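Storing and starting dahlia tubers in a shed or garage

Filed under: Workshop and garden tips
Last checked: 1 January 2022

Dahlia tubers keep through the winter if three conditions are held steady: temperature, moisture and air movement. Most losses come from the second. The notes below are for an unheated brick or timber shed with a bench and a mains socket. A garage is treated the same way, though the door end will be colder than the wall shared with the house.

Lifting and cleaning

Cut the stems to a hand's width once frost has blackened the leaves. Leave the plants in the ground for a few days, then lift with a fork pushed in well away from the stem. Shake off loose soil. Wash only if the soil is heavy clay, using a hose at low pressure, and stop before the skin begins to rub off.

Stand each clump upside down so that water drains from the hollow stem. Two days is enough in a dry shed. In a damp one allow five, with a window open during daylight. Trim away the thin feeder roots and any tuber with a broken neck. A tuber with a broken neck will not shoot, however sound the rest of it looks.

Labels

Paper tags rot and ordinary felt pen fades. Write the name in soft pencil on a plastic or aluminium tag and wire it to the stem stub. Tie it to the stem itself and not to a tuber, which may shrink and drop the tag into the box. Kavitha Thomas, who sent in the notes on aluminium tags, also scratches a number on the outside of each box and keeps a matching list indoors.

Packing

Suitable materials are dry coir, vermiculite or wood shavings. Sawdust packs down and holds damp. Newspaper works for small clumps but must be changed once during the winter.

Use shallow crates with slatted sides. Put in a layer of packing, set the clumps so they do not touch, and fill until only the stem stubs show. Lids are left off. Where mice are a problem, cover the crate with fine wire mesh stapled on all four sides.

Temperature

The shed should stay above freezing and below the point at which shoots begin to move. The target is 5°C. Up to 11°C does no harm for short periods, but tubers held there for weeks will sprout early and weak. Place the thermometer at crate height. A reading taken near the roof is of little use.

A tubular heater on a frost thermostat is adequate for most sheds. Keep it clear of the crates and of any stored shavings. Fan heaters dry the air too quickly and should be avoided.

Monthly check

Go through every crate once a month. Press each tuber with the thumb. Firm is correct. Soft and wet means rot: cut back to clean white flesh, dust with sulphur, leave the cut to dry for a day and repack in fresh material. Wrinkled means the packing is too dry: mist it lightly and look again after a week. Wipe the knife with methylated spirit between clumps.

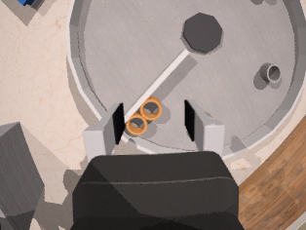
Dividing is done in spring, when the eyes can be seen as small raised points at the base of the old stem. Each division needs one eye, one sound neck and one tuber. Large clumps split more cleanly with a fine pruning saw than with a knife. Let the cut faces dry overnight before potting.

Pot into two-litre pots of barely moist compost, with the eye level with the surface. Do not water again until a shoot shows. Early watering is the usual cause of failure at this stage, particularly in plastic pots on a cold bench.

Planting out waits until the last frost has passed. In colder gardens that means the first week of June. Drive the stake in before the plant goes into the hole, so that the tuber is not pierced. Empty crates should be scrubbed, dried in the sun and stacked on their sides until autumn.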